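Prokisis Grip Guard - slip detection for two-arm packing cells

Grip Guard is the add-on we wish we'd had in December, when our demo cell at Prurkdale started letting go of bags halfway through a packing run. One arm would hold the bag open, the other would fill it, and then the holding gripper would relax with no alarm at all. The controller still reported a good grip!
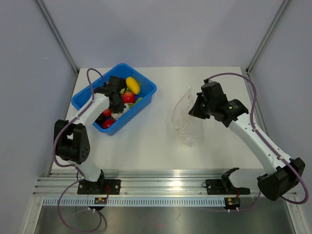 Two-arm packing cell with produce bin and clear bag.

Talha Bukhari tracked the fault over 80 runs and found 27 silent drops. The finger position was fine every time. Thin film just doesn't push back enough for the stock force check to notice it has gone, so the cell carried on packing into a bag that wasn't held.

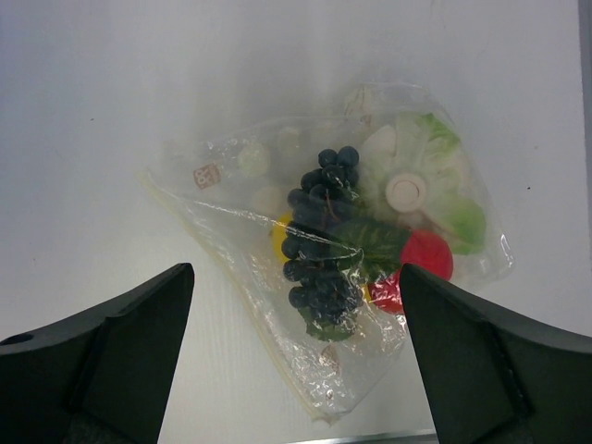
Grip Guard reads motor current and finger travel together and compares them 4 times per control cycle. When the two disagree, both arms stop and hold position. We tuned it on the awkward stuff first - crumpled zip-top bags like this one, with grapes and a head of lettuce pressed up against the plastic - and we love how quickly it picks up a slip on film this slick.
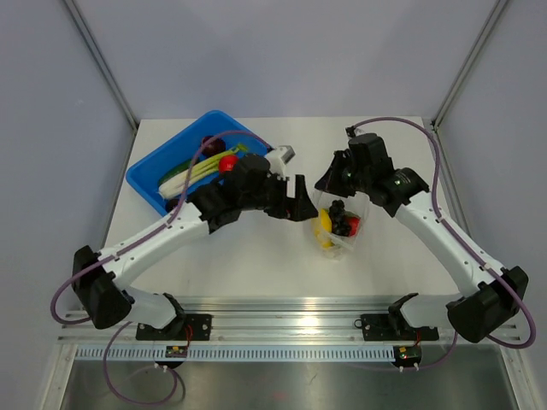
Right gripper above the bag, crate to the left.

Please read before fitting: firmware 3 had a fault of its own. After a slip stop, pressing Resume could restart the left arm before the right one was ready. Babak Naseri caught it during a reset test, and the current firmware needs a separate confirm for each arm. If your unit is still on 3, keep the enclosure shut and power down fully after any stop until you've updated.

Fits Cendstead and Warraich two-finger grippers. Mounting plate, cable and clips included.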